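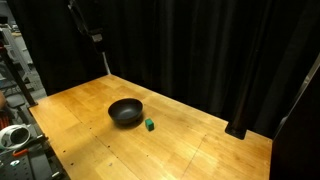 Black bowl and green block on the evaluation table.

Scoring a block-in-bowl task when a failed trial and an untouched trial leave the same final image

Posted by Kelechi Eze, 2024-11-14
Filed under: Manipulation, Evaluation methods

Our laboratory is preparing an internal report that compares two policies on a single placing task. The arm must pick up a small green block and put it in a round black bowl on the same table. The first policy, which we call Erari, was trained from the beginning on 500 demonstrations collected by our own operators. The second, Enriquez, began from a general model and was then trained further on the same demonstrations. Each policy was given 28 trials.

Our protocol states that a trial is scored from one still image, taken by the fixed overhead-angle camera once the time limit has passed. If the block is in the bowl, the trial is a success. If it is anywhere else, the trial is a failure. The scorer is not told which policy was running.

Erari recorded 9 failures under this rule. When I reviewed the stills, I found that I could not say what had happened in several of them. The attached image is typical of what the scorer receives: the bowl stands on the table, the block is on the wood just to the right of it, and the gripper is touching neither. An arm that never reached for the block would leave an image like this one. An arm that lifted the block, carried it to the bowl and released it slightly too far to the right could leave the same image, if the block had started on the other side. We regard those as very different results, and the report is meant to advise on which policy deserves further work.

I should therefore be grateful for advice on the following points. Is it acceptable to keep the final still as the only basis for the headline score? If partial credit is added, how should the stages be defined so that two scorers agree? May the trials already completed be scored again under a new rule, or must they be repeated? We hold joint positions and gripper commands for every trial, but full video was kept only for the Enriquez runs. The disk allocation for the Erari week was too small and the video was discarded after the stills had been taken from it.

Adjoa Ayaaba

The final still is an acceptable basis for the headline score and I would advise you to retain it. It answers the question "is the block in the bowl at the end of the trial?", it can be applied without training, and it was fixed before the trials were run. A reader of your report will want that number first. The weakness you describe concerns the explanation of failures, and this should be reported as a separate measure in a separate table.

For the second measure, I recommend stages defined by events that can be read from recorded signals or seen without argument:

Reach: the fingers come level with the block and close.
Grasp: the fingers stop short of the fully closed position and remain so while the arm rises.
Transport: the arm, still holding the block, passes over any part of the bowl's rim.
Placement: the block is at rest inside the bowl at the time limit.

Each trial is given the furthest stage it reached. Please avoid terms such as "good attempt" or "near miss" in the scoring sheet. In a previous study at my institute, two scorers using "near miss" disagreed so often that the column had to be removed from the published table.

As to the existing trials, the first three stages can largely be recovered from joint positions and gripper commands, provided that you have the measured finger width as well as the commanded width. A command to close tells you only what the policy asked for. If the measured width was not kept, you cannot separate a grasp from an empty closure in the Erari data, and I would repeat those trials. Transport also requires the position of the bowl. It should be possible to take this from the still, on condition that the bowl was not pushed during the trial. Compare it with the start position in your reset log.

Whichever course you choose, apply the same procedure to both policies. Scoring Enriquez from video and Erari from logs would introduce a difference that has nothing to do with the policies. The Enriquez video may be used to check how well the log-based stages agree with a human scorer, and that agreement should be stated in the report.

One further matter. With 28 trials and 9 failures, Erari succeeded in 19. The 95 per cent Wilson interval for that result runs from 49 to 82 per cent. Unless Enriquez is very much better or worse, the report should not claim a difference in the headline score.

Kwaku Kpodo

Just save the video next time. Storage is cheap and you would not have this problem.

Zerrin Bozkurt

I agree with the reply from Adjoa Ayaaba and wish to add a remark on start positions, as the original post mentions them only in passing.

The post says that the image is ambiguous "if the block had started on the other side". This suggests that the start positions varied between trials. If they were written down, a large part of the difficulty may be settled without any logs. Place the starting still beside the final still for each trial. Where the block has plainly changed position, the arm made contact with it, or something else did, and the trial cannot be counted as untouched. Where it has not changed, the trial may be provisionally classed as "no contact", although an arm that lifts the block and sets it down on the same spot would be missed.

We use a small tool named Zornen for this purpose. It shows the two stills side by side in random order of trial, hides the policy name, and asks the scorer for one of the agreed categories. A shared folder and a spreadsheet would serve equally well.

I would also ask that the start positions be matched across policies. If Enriquez was given more trials in which the block lay close to the bowl, its score will benefit. The usual remedy is to draw up a list of positions in advance, mark them on a printed template laid on the table during reset, and run both policies through the same list, alternating between them so that changes in lighting or calibration fall equally on each.

Kelechi Eze

I thank all those who replied. The measured finger width was kept for both policies, and the starting stills are on the laboratory server. The start positions were drawn separately for each policy, so they are not matched, and the report will say so. We shall rescore the existing trials from the logs using the four stages and keep the original headline score unchanged. Gifty Ametepe will act as second scorer.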